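June, a little after four in the afternoon

I swore I was only going to deal with the drawer under the sink today. One drawer! And now it's past four, I've had toast for lunch standing up, and I've been through the drawer, the cupboard next to it and most of the hall closet as well, so I suppose I should write down how I got here before I forget what I was so worked up about.

It started with the kettle. I wanted the cord that goes with the old one (the one from the Sostdale apartment, which still works perfectly well, whatever anybody says) and I pulled the drawer and it wouldn't come. It moved maybe an inch and then stuck. So I got a wooden spoon in there and wiggled, and out came a plastic bag, and then another, and then that thing where they're all hooked together like scarves out of a magician's sleeve. I ended up sitting on the kitchen floor and pulling, and I counted, which I know is a silly thing to do, but once I'd got past twenty I had to know. 41 bags! In one drawer! The cord wasn't even in there, it was in the bread box, and I have no memory of putting it there.

The bulk of them were from Pindier, from back when I was doing my whole week's shopping there, and those are good bags, thick handles, I'm keeping every one. Then a big wad from Ustance, the kind that split if you so much as look at a carton of milk. Those can go. And then there are all the ones that came around things, the clear crinkly kind. The pillows came in one, the lampshade came in one, the bath mat came in one that was bigger than the bath mat. I never know what to do with those. They're too thin to carry anything and too clean to throw out, so I save them, and then they get everywhere and cling to my sleeves.

My mother used to fold hers into little triangles. She'd flatten each one on the table, fold it long and skinny, then over and over from the bottom until it was a tight little packet with the end tucked in, and they all stood in a shoebox like file cards. I tried it today. I did 5 of them and they looked nothing like hers, and two sprang open again while I was reaching for the next. The clear ones won't do it at all, they've got no crease in them, they just puff back up. What does sort of work is letting the air out and twisting the whole thing into a knot, and it isn't pretty but it holds for a while.

So the system, as of this afternoon, is: good bags in the blue tin, clear ones twisted up and into the Bratu box on the closet shelf, split ones out. I cleared out 50 twist ties too, a nice round number that I did not plan, and a receipt for $4.32 that I first read as 432 dollars and nearly had a heart attack over. It was for batteries.

I should say the drawer is beautiful now. It slides! I've opened and closed it a ridiculous number of times just going past. I put the dish towels in the front and the foil and wax paper at the back, and there's a whole empty corner that I'm refusing to fill with anything, at least until the weekend.

The closet is another matter. I only opened it to find the Bratu box, and then I saw the wrapping paper had all slid down behind the vacuum, and I'm not going to get into that tonight. I'll do the clear bags first, the whole slippery heap of them, and then soup, and then I'm going to sit down with my feet up and look at my drawer. 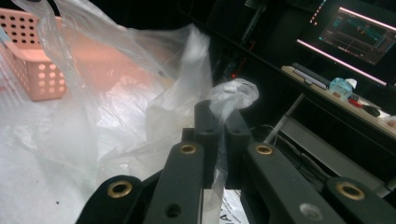

The soup will have to be the tomato one, by the way, there's nothing else in the house and I'm not going out to the store again, they'd only give me another bag.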